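From: Tiburcio Tovar
To: Stinley users list
Date: 13 Jul 2020
Subject: Re: [stinley] how many tabletop demos before it stops being daft?

Hisura wrote:
> We've got the two-armed setup going at last and have started
> collecting. Is it better to do lots of takes on the same layout,
> or shuffle the objects every time? And do you keep the takes
> where the operator fumbles? We've binned ours so far.

Hi Hisura, and well done getting both arms going (I remember what May was like for us!).

Shuffle, shuffle, shuffle. We started with 17 takes on one layout because it was quick, and the policy learned to reach for a spot on the cloth whether or not there was anything there. Very confident about it, too. Now we do 3 takes per layout and then everything gets moved, including which side the toothpaste starts on, otherwise one arm does all the work and the other never learns a thing.

Fumbles: please don't bin them! If the operator drops something and picks it up again, that's gold – those are the only examples it gets of recovering. What we do throw out is anything where the operator stops halfway to think, as the model happily learns to stop and think as well. Tag them in the Stostivness notes field and you can filter later. I'd also write the instruction down before the take, not after, or you end up describing what the operator did instead of what they were asked to do.

As for objects, ordinary shop stuff is fine. We mix boxes with things that roll and at least one thing that's hard to see, so there's a clear plastic cup in with the Colgate and the green block, and a pale yellow ball as well. 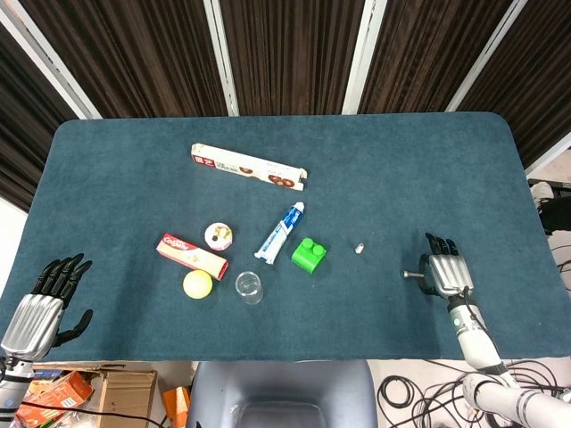
Baert reckons I'm wrong about the shuffling, by the way, and that you should stay on one layout until the grasps look tidy and only then start moving things. We've argued about it for 6 weeks. It may depend on how practised your operators are – ours were all new, so the early takes were a mess whatever we did.

If you want our layout sheet, shout and I'll send it over. It's only a grid with names in it but it saves a lot of dithering between takes.

Cheers,
Tiburcio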